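Wrist day

Shares 6 | Comments 14

Quick one, I have maybe half an hour before the batteries on the laptop go and the charger is in the other building. Wrist service on the humanoid. Done, mostly. Writing it down while my hands still remember the order, the last time I did this I trusted myself to remember and then spent an afternoon redoing the zero.

So. The hour counter on the right arm said 1,355 this morning. The Futard manual wants the wrist looked at every 200 hours. We were not at a multiple of 200, you can do the math yourself, we were late. The left arm is on the same schedule on paper and in real life gets done whenever the right one does.

What set it off was a click. Right wrist, only when rolling inward, only with something in the hand. Empty hand, silent. Of course. Three evenings of me twisting it with my head against the forearm like a safecracker.

Order of work, for next time:

Park it, both arms down, torque off, hold the elbow while you do it. The elbow is heavy and it drops faster than you think. Pull the hand connector before the screws. BEFORE. Then the ring of small screws on the wrist, 6 of them, and they are not all the same length even though they look it. Lay them out in a circle on tape. Wipe the old grease out of the ribbed bit, new grease in, a lot less than feels right. The Tronden hand goes back on with the connector key facing the thumb side.

The click was a screw. Backed out maybe half a turn, no threadlocker left on it at all. I'd already priced a new bearing in my head.

Then zero the fingers, zero the wrist, and do the reach checks. I don't trust the built in self test for this, it moves the arm in free air and calls it good. I want it going into drawers. Drawers have sides, and a wrist that's out by a few degrees finds them with its knuckles.
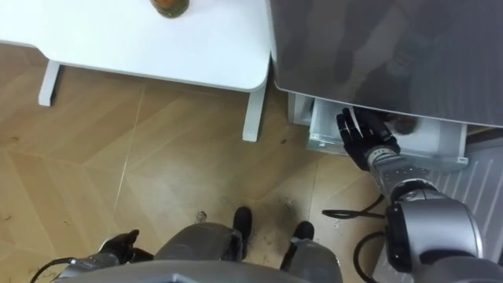
Right hand at the fridge drawer, palm down, fingers spread.

Drawer check goes like this: hover at the front, stop, look at the palm from the side, is it level with the front edge? If it's tipped toward the thumb the roll zero is off and you go back to the start. I went back to the start twice. First time was my fault, I zeroed with the hand resting on my knee. Second time I have no idea.

Cables next. I always leave cables till last and I always regret it. The Andreadis clips that hold the bundle at the shoulders get brittle, I found one cracked clean through and one that was just gone. Replaced both. The slack matters more than the clips though. Arm all the way up and back, then forward and low, other arm too, and watch the bundle the whole way. If it goes tight anywhere, more slack. If it can reach the elbow, less.

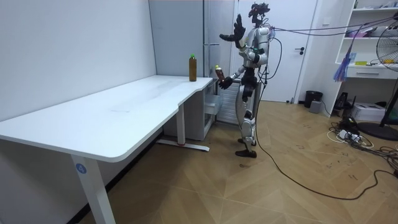 The grip force table is its own headache. After a hand has been off you're supposed to reload it, and the file on the robot was the old one from December. Everything gripped a little too keen. Reloaded the newer one over the network, checked the number in the header (3,493, matches my notebook, good), restarted the hand controller, and then did it all agian for the left because I'd only loaded the one side. Would it kill them to have a single button.

Small bottle first, one hand. Then the bigger glass one with both hands. Two hands is the real test for me. If the arms disagree about where zero is they fight each other through whatever they're holding, and you can hear it, a sort of low hum out of both wrists.

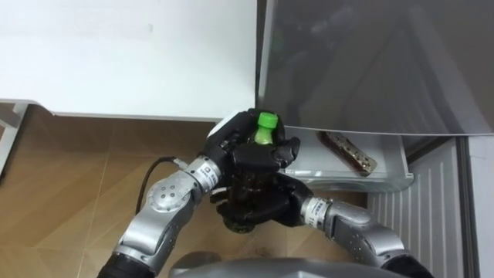 No hum is what I listen for, plus motor current on both sides sitting close together on the plot. Mine were closer than before the service. Not identical. Left reads a hair higher and has since we unpacked it at Plernedham, so I've stopped chasing that one.

Things I still have to do:

— order threadlocker, the tube is dried out
— more of those clips, get ten this time
— write the new hours on the tape on the arm, not just in the log
— left wrist grease. I did the screws and ran out of patience. Next week

Also if anybody has a better way of holding the elbow while you drop torque please tell me. I've been using my shoulder and its getting old. Somebody in the comments last time suggested a foam block under the forearm, tried it, the arm slides right off. Maybe a strap?

Laptop's at nine percent. Going to find the charger.

14 Comments | Share this post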